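Free heat pump check-ups return to Jarkari this Saturday 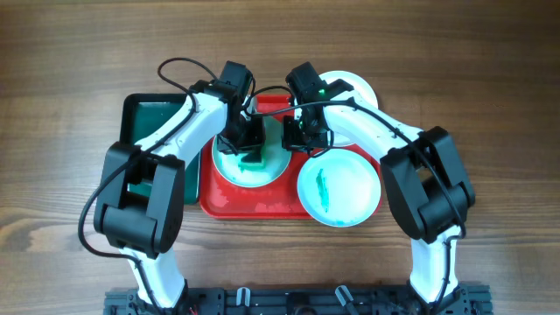 Two robot arms over a red tray and three round plates on a wooden tabletop.

Jarkari households with a tired heat pump or a rattling air conditioner are in for a treat, with the town's free check-up day coming back on Saturday, 30th October, and it's bigger than last time!

Technicians from local firm Zustura will be out on the road from 8 am, visiting homes that have put their names down. Each visit takes in a filter clean, a look over the outdoor unit, a test of the thermostat and a quick chat about how the system is being used. Anything that needs parts will be written up on a sheet for the owner to keep, and there's no obligation to have the work done by Zustura or by anyone else.

The first check-up day, held in April, covered 94 homes, mostly in the older streets behind the showground. Horacio Sosa, who runs the service side of the business, was out with the crews until after dark and says he would have kept going if the vans had been stocked for it.

"We had people waving us in from the footpath," he said. "One lady had a unit that hadn't been opened up since it was put in, and the filter looked like a felt hat. She rang the next morning to say the back bedroom was cool for the first time in years. I love that stuff - it's a small job and it changes how the whole house feels."

This time there will be more crews, and they'll be able to look at ducted systems as well as wall units. Ducted owners are asked to make sure the manhole can be reached and that someone over 18 is home.

Tatsuya Uchida, of parts supplier Hayashi, has put in 2 pallets of replacement filters, which will be handed out free until they're gone. The most common sizes are covered, including the awkward long ones used in the Rollurus wall units that went into so many homes on the east side.

"Take a photo of the label on the side of your unit before we come," Mr Uchida said. "It saves ten minutes of torch work and means we can bring the right filter to the door."

Mr Sosa is also keen to talk to anyone who has given up on their system because of the power bill. He reckons plenty of people are running theirs on the wrong setting, with the fan on high all night and the doors open, and that a few minutes with the remote can sort it out. Crews will leave a one-page guide in large print at every home, with the mode symbols explained and space to jot down your own settings.

Renters are welcome to book, but need an okay from their landlord or agent first. A text message is fine.

Bookings can be made at the Zustura counter in Hayes Street or at the library front desk, and close at 5 pm on the day before. Pensioners and families with babies will be seen first. Homes that miss out will go to the top of the list for the next check-up day, which Mr Sosa hopes to run in April.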